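Prestance (robot learning)

Reading time: 6 min

Prestance is a method for teaching a two-armed mobile robot where to stand before it reaches for something. It was developed at the Valcárcel laboratory, along with a home simulator called Oltico, and it treats the choice of floor position as a skill of its own that can be learned from examples. The name joins "pre" and "stance." In writing about the method, the word is used both for the training procedure and for the small network that comes out of it, which can cause some confusion.

The idea is simple enough to explain in a sentence: a robot that stands in a good spot has an easy reach, and a robot that stands in a bad spot may have no reach at all. What makes Prestance such a pleasure to study is how far that one idea carries. Much of the earlier work on household manipulation put its effort into the arms and left the base to a fixed rule, such as driving to a set distance in front of the target and facing it squarely. Prestance keeps the arm controller as it is and changes only where the arm starts from.

Background

Reaching in a furnished room is harder than reaching over a bench. A cabinet in a corner can be approached from one or two sides only. A chair may stand where the base would like to be. The robot's own body gets in the way too: a wide torso hides part of the floor and part of whatever furniture is close by, so the robot often loses sight of the thing it is working on just as it gets near.

Fixed rules deal poorly with all of this. If the rule places the base straight in front of a cabinet and a sofa is already there, the planner has to back off, pick again, and hope. Planners that search every possible floor position do better, but they need a full map of the room, and they spend most of their time testing positions that a person would reject at a glance.

The Valcárcel group's starting point was that glance. They asked whether a network could look at a room from the robot's own viewpoint, with the arms in view and the room half hidden, and propose a few positions worth testing. Rooms in Oltico are therefore rendered from the robot's side, over the top of the body, and the grippers are left in the picture during training. 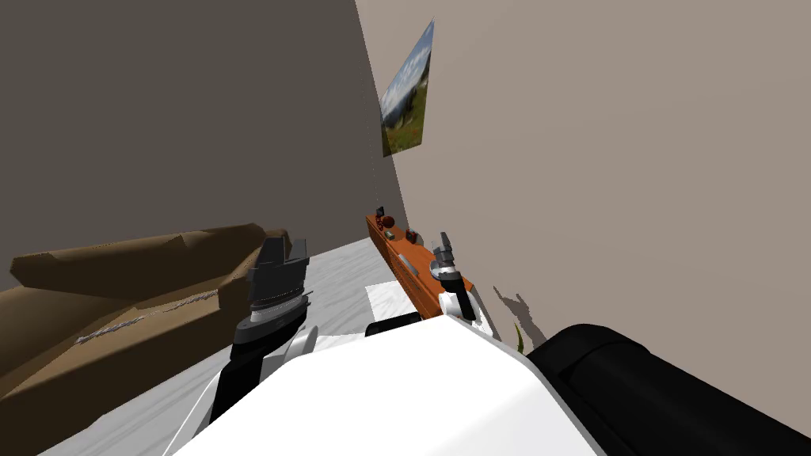
Leaving the arms in view was a matter of some debate inside the project. An early version of the training code erased them and filled the gap with background, on the theory that the network should see only the room. It learned quickly, and then did badly on any layout where a forearm really did block the target. With the arms kept in, the network picks up a rough sense of how large the robot is and which parts of the room each gripper can cover. No one programmed that sense in, and it is one of the most enjoyable results in the whole body of work.

Method

Training runs in three stages.

In the first stage, Oltico builds a room. Furniture is placed from a library of sofas, beds, armchairs, shelves and cabinets, and small objects are scattered on the flat tops. Wall colors, floor patterns, pictures on the walls and window types are varied separately from the layout, so that the network can't learn to tie a good position to, say, a marble floor. The standard training set has 2000 rooms.

In the second stage, each room is labeled. The simulator picks a target object, tries floor positions, and runs the arm controller from each one. A position is scored on whether the gripper gets to the object, how much the arm has to bend to do it, and how much free space is left around the elbows. Both arms are tested. Positions that work with either arm score higher than positions that work with one, a choice that turned out to matter a good deal in tight corners.

In the third stage, the network learns to predict those scores from the robot's camera view and the name of the target. It puts forward 8 candidate positions, ranked from best to worst. The robot checks them in order against its own collision model and drives to the first one that passes.

The last step is easy to overlook. Prestance never has to be exactly right. It has to put one usable position somewhere in a short list, and the collision model does the rest. This makes the network small, quick to train and forgiving of mistakes -- a nice change from methods that stake everything on a single answer.

Human demonstrations

The labels described above come from the simulator alone. A second version of the method adds demonstrations from people, who steer the robot through Oltico rooms with a pair of hand controllers. The demonstration set holds 420 runs. Operators were told which object to pick up and were otherwise left alone.

Their habits were a surprise. Operators rarely stood where the simulator's scores were highest. They stopped a little farther back and at a slant to the furniture, which kept the target in view past the robot's shoulder for the whole reach. The scoring rule had said nothing about visibility, so the simulator had been happy to park the robot with its own body covering the object. After the demonstrations were studied, a visibility term was added to the score, and the effect on corner cabinets and on shelves behind armchairs was the largest single gain reported for the method.

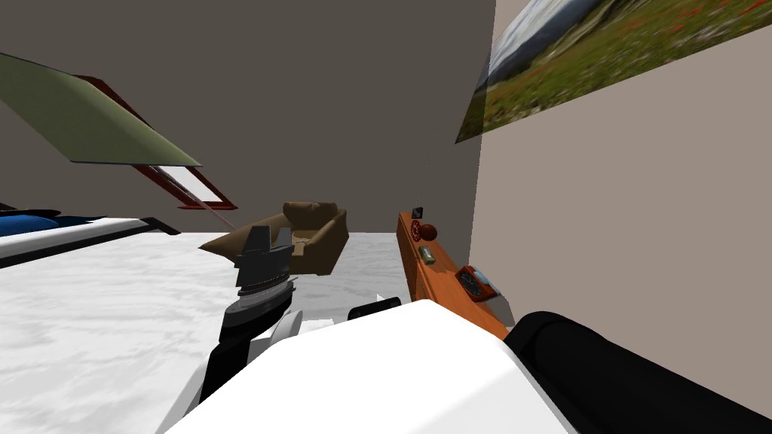

Does Prestance need a finished map of the room before it can suggest a position?

It works from the current camera view and the name of the target. A map can be used in the collision check if the robot has one, but the network doesn't take it as input.

Results

The main evaluation used 955 trials in rooms kept out of training, with new layouts and new mixes of furniture. Prestance was compared with a fixed-distance rule and with an exhaustive search that had the full map. It did clearly better than the fixed rule in every type of room, and came close to the exhaustive search while testing far fewer positions.

The gains were uneven, and the pattern is worth knowing. In open rooms, where nearly any spot will do, the three approaches were hard to tell apart. The difference showed up in crowded bedrooms and in rooms with long, low furniture running into a corner. There the fixed rule tended to send the base to the middle of the cabinet no matter where on its top the target was, and the far end stayed out of reach.

Prestance also made better use of the second arm. Robots following the fixed rule switched arms late, after a failed reach, while robots using Prestance often arrived already turned so that the closer gripper had the clearer path.

Limitations

All published results are from simulation. Oltico's lighting is clean and its objects stay put until touched, and real homes offer neither comfort. Soft items are handled roughly: blankets and ropes are treated as flat obstacles if they lie on the floor and are ignored if they lie on furniture.

The method also assumes that the target is in view when the network is asked for a position. If it is hidden, some other routine has to turn the robot or search the room first. Attempts to let the network guess at hidden targets gave mixed results and were dropped.

A smaller problem is wall pictures. Landscapes hung on a side wall, especially when seen at a steep angle, sometimes led early versions to propose positions as if there were open space behind them. More variety in the pictures cured most of this. A few stubborn cases remain, usually where a large picture hangs close to a real window.

Related approaches

Prestance belongs to a wider family of work on base placement, which includes reachability maps, joint planning of base and arm motion, and learned models of how well an arm can move from a given pose. It differs from reachability maps mainly in its input, as those maps are computed from the shape of the arm and know nothing of the furniture. Joint planners can find smoother motions because they move the base and the arm together, and several people in the field have suggested using Prestance candidates as starting points for such a planner. The two fit together well, and it is easy to hope that someone will try it at scale.

See also: mobile manipulation; domain randomization; inverse reachability; learning from demonstration

Contact | Copyright, the article's contributors | Back to top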